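Spülkasten

Der Spülkasten ist der Wasserbehälter, aus dem eine Toilette gespült wird, und ich gebe zu: Ich habe eine Schwäche für das Thema! Wer diese Seite schon länger liest, weiß, dass ich meine Einträge so schreibe, wie ich am Küchentisch erzählen würde, also bitte keine Normblattprosa erwarten.

Aufbau

Im Kasten sitzen im Grunde zwei Ventile. Das Füllventil lässt Wasser nachlaufen und wird von einem Schwimmer geschlossen, sobald der Pegel stimmt. Das Ablaufventil unten gibt das Wasser frei, wenn man den Hebel drückt, am Knopf zieht oder (bei meiner Oma) an der Kette reißt. Dazu kommt der Überlauf, ein schlichtes Rohr, das überschüssiges Wasser in die Schüssel leitet, falls der Schwimmer einmal hängt. Ich finde das bis heute ziemlich schlau.

Bauformen

Ganz grob unterscheidet man nach der Höhe. Der hochhängende Kasten kam mit wenig Wasser aus, weil das Gefälle die Arbeit machte, war aber laut – in meiner ersten Wohnung in Zuketton wusste das halbe Haus Bescheid. Tiefhängende Kästen sind leiser, und der Unterputzkasten verschwindet gleich ganz in der Wand. Beim aufgesetzten Kasten, in den Katalogen meist »Kombination« genannt, steht der Behälter direkt hinten auf der Keramik. Den mag ich am liebsten, man kommt nämlich ohne Werkzeugkoffer an alles heran!

Wenn es rinnt

Läuft ständig ein dünner Faden in die Schüssel, ist meistens die Dichtung am Ablaufventil verkalkt oder hart geworden. Eckventil zudrehen, spülen, Ventil herausnehmen, Dichtung abwischen oder tauschen. Bei meinem alten Kasten von Seyoum dauerte das 30 Minuten, davon gingen 7 für die Suche nach der Taschenlampe drauf. Essig hilft gegen Kalk, sollte aber nicht tagelang auf dem Gummi stehen.

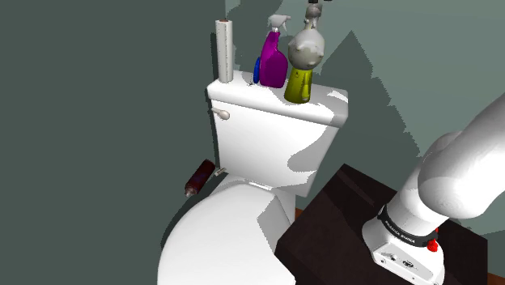

Nivstead, 1. September 2026

Zum Deckel habe ich auch noch etwas zu sagen. Ist er flach, wird er früher oder später zur Ablage, das geht wohl allen so, und bei mir landet dort sowieso alles, was Papier heißt. Vor dem Öffnen also abräumen und den Deckel auf ein Handtuch legen, Keramik verzeiht keine Fliesenkante. Manche Deckel sind obendrein am Druckknopf verschraubt, den muss man zuerst lösen (ich habe in Jalholm einmal lange daran gezerrt, bis ich das begriffen hatte). Bei Modellen mit seitlichem oder vorderem Hebel lässt er sich in der Regel einfach abheben.

Siehe auch: Druckspüler, Eckventil, Schwimmerventil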